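About Rathjen Materials Testing

Independent testing of rubber and molded plastic parts

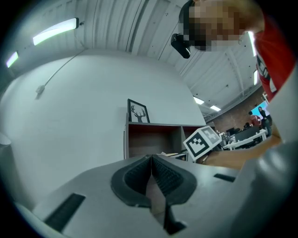 Rathjen Materials Testing is a privately owned laboratory in Lekberg. We measure how rubber and plastic parts change with load, heat, light, fluids and time, and we report the results to the people who design, buy or maintain those parts. Most of our work concerns places where a soft material meets a hard one. Black rubber pads with ribbed inner faces, next to a light gray plastic body, are a typical combination: the two materials age at different rates, and a test of either one alone says little about the pair. For this reason we accept finished assemblies as well as cut specimens, and we quote for both.

What we do

The laboratory is divided into three sections.

The mechanical section covers hardness, tensile strength, elongation at break, tear resistance, compression set and abrasion loss. Specimens can be die-cut in our own preparation room from sheet or from finished parts with enough flat area. Where a part is too small or too curved for a standard specimen, we agree on a substitute method with the customer before work starts, and the report states clearly that a substitute was used.

The aging section runs heat, ozone, ultraviolet and humidity exposure. Four walk-in chambers are reserved for long exposures. Shorter runs are carried out in bench ovens. Exposure times are counted from the moment the chamber returns to its set point after loading, and any interruption is logged with its length and cause. Customers receive the full chamber log with the final report.

The chemical section handles immersion testing, extraction, swelling and material identification. Immersion fluids may be supplied by the customer. We need a safety data sheet before the fluid is shipped, and we return or dispose of the remainder at the customer's choice. Disposal is invoiced at cost.

We do not design parts, sell compounds or recommend suppliers. If a report raises a question about a formula, we will discuss the measurement but leave the choice of material to the customer.

How the laboratory started

The company began as the test room of a hose manufacturer. When hose production moved out of Lekberg, the test equipment was left behind, along with the staff who ran it. The room was re-registered as a separate business under the Rathjen name and took outside work from its first month. Early customers were seal makers and repair shops within driving distance, and most samples arrived by hand.

The original building had no cooling in the specimen room, which limited tensile work in summer. We moved to the present site on Lustholm, the industrial strip north of the rail yard, where conditioning and testing share one air-handling system. The old compression fixtures came with us and are still in use. They have been re-ground twice, and the spacer bars have been replaced.

Staff

Rathjen employs 31 people. Laboratory technicians are trained in one section for their first year and then rotate. Every report carries two names: the technician who ran the test and the reviewer who checked the raw data. A reviewer may not sign off on work that he or she carried out.

Technical manager Tươi Đoàn is responsible for method control, calibration and training. She joined the aging section as a technician and wrote the current procedure for ozone crack grading, including the set of reference photographs used at the grading bench. Questions about whether a method suits a given part should be sent to her office before samples are shipped.

Sample handling and records

Each sample is given a number on arrival and photographed on both sides. It is then bagged, labeled and conditioned. Sample records are kept in Pluseo, our tracking system, which holds the arrival note, the photographs, the raw instrument files and every version of the report. Customers with an account can view the status of their own samples but cannot see raw data until the review is finished.

In the last reporting year we received 1,608 samples and issued results on 1,585 of them. The remainder were still in long exposure at the close of the year or had been withdrawn by the customer. Withdrawn samples stay in the register with the reason noted.

Tested material is kept for six months after the report date and then discarded. Longer storage can be arranged when the order is placed. Untested spares are returned on request. Rubber samples are stored flat in the dark, away from motors and other ozone sources. Stacked samples are separated with untreated paper.

Calibration and uncertainty

Force cells, hardness testers and thickness gauges are calibrated on a fixed schedule and checked against in-house references at the start of each working day. If a daily check falls outside its limit, results from that instrument back to the previous good check are held until the cause is known. Affected customers are told in writing, even where the final value does not change.

Measurement uncertainty is given in every report for numerical results. Visual grades, such as crack ratings, are reported as agreed grades from two readers. Where the two readers differ, a third reader decides and the report lists all three readings.

We do not round a result toward a specification limit. Pass or fail statements are included only when the customer supplies the limit in writing with the order.

Sending samples

Ship samples in a rigid box, unfolded, with the order form inside. Parts should not be wiped, powdered or oiled before shipping. If a mold release agent was used, give its name on the form. For assemblies, mark the face or edge that carries the load in service, using a paper tag or a sketch. Ink and adhesive labels can change the surface and should be kept off any area to be tested.

Please send spares. Five specimens are needed for a tensile result, and a damaged specimen cannot be replaced from a batch that has already been used up. For finished parts, the number depends on the shape and will be stated in the quote.

Heat aging starts each month when the ovens are reloaded. The yearly chamber service takes place in April, and no new long exposures are started during that month. Exposures already under way are moved to a serviced chamber, and the transfer time appears in the log.

Visits

Customers may witness their own tests by appointment. Visitors sign in at the Lustholm entrance and are accompanied in the laboratory. Photography is limited to the customer's own samples. Safety glasses are provided at reception; closed shoes are required in all three sections.

Page last revised 23/01/2018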